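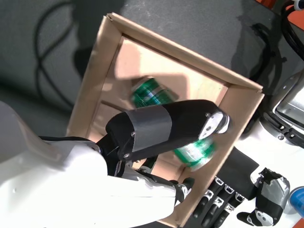

L. Văduva

Garden Help > Growing Garlic > Questions and Answers

When should I plant my garlic?

I like to get mine in the ground in October, a few weeks before the soil freezes. The cloves want time to put down roots, but you don't want a lot of green on top before winter. If your winters are mild you can wait a bit longer (my neighbors down in the valley at Fonotham always do, and their garlic is lovely).

Can I plant garlic from the grocery store?

You can, and plenty of people get a nice crop that way! I prefer seed garlic, though. Store bulbs may come from a very different climate, and some have been treated to keep them from sprouting.

How deep do the cloves go, and which end is up?

Pointy end up, flat end down, with 2 inches of soil over the tip. Leave a hand's width between cloves so the bulbs have room to swell. I put in 40 cloves one year thinking it was plenty for our kitchen — we had run out by March, so now I plant 100 and give the extra away.

Do I need to cover the bed?

A thick layer of straw or chopped leaves is a good idea anywhere the ground freezes and thaws. In spring, pull it back a little if the soil is staying soggy.

What are those curly stalks, and should I cut them?

Those are scapes, and you only get them on hardneck types. Snap them off once they make a full curl and the plant will put more into the bulb. They're delicious chopped into scrambled eggs.

How do I know it's ready to dig?

Watch the leaves. When the lower third or so have turned brown and the upper ones are still green, loosen the soil with a fork and lift one bulb to check. Please don't yank them by the tops — the necks tear easily, and a torn bulb won't keep.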